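May, late evening

I slept badly again and woke before five. The light comes so early now in Orilside that the curtain is of no use. I made coffee and sat with the letter from the housing office, which I have now read so many times that I know where the commas are. They ask for my old rental contract, the one from Birner street, and I am almost sure I gave my only copy to the bank two years ago. The case number is 3777. At least that I can remember.

At nine I telephoned. I had written my sentences on paper before, as I always do, and for the first minute it went well. Then the woman asked me something that was not on my paper, and I said "yes, please" when I should have said "no". She was patient. I must send the form again, with the signature on page 4 this time.

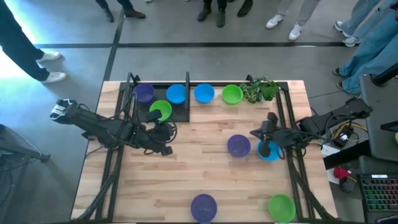

My grandmother's soup has been in my head for many days, and today I finally tried to make it. I do not have her recipe, only what I remember from standing next to her: barley, leek, a little vinegar at the end, and much more dill than a person would think is normal. Sverre Bakke from the second floor came up to borrow the ladder and stayed to taste. He said it needed salt, and he was right. She served it in deep plates with a gold line, and I would like to have such plates again one day, but plastic bowls in purple, blue and green, like the ones on the butcher-block table, would also be good enough for soup. She would not agree with me. For her, plastic was for picnics and for the hens.

In the afternoon I wrote to my sister and told her about the soup. I asked if she remembers the vinegar, or if this is something I have made up. She answered only with a question – do I eat enough? I am forty-six years old and she still asks this.

Nuria Rivas has invited me to her choir on the last evening of the month. They sing in the small hall behind the Gounder bakery, and she says that it does not matter if one reads music slowly. I said I would think about it. I do want to go. I am only afraid of the part before the singing, when everybody stands with a cup and talks, and the words come so fast.

There is soup left for two days. I have put the form in its envelope on top of my shoes, and tomorrow I must buy a stamp before work.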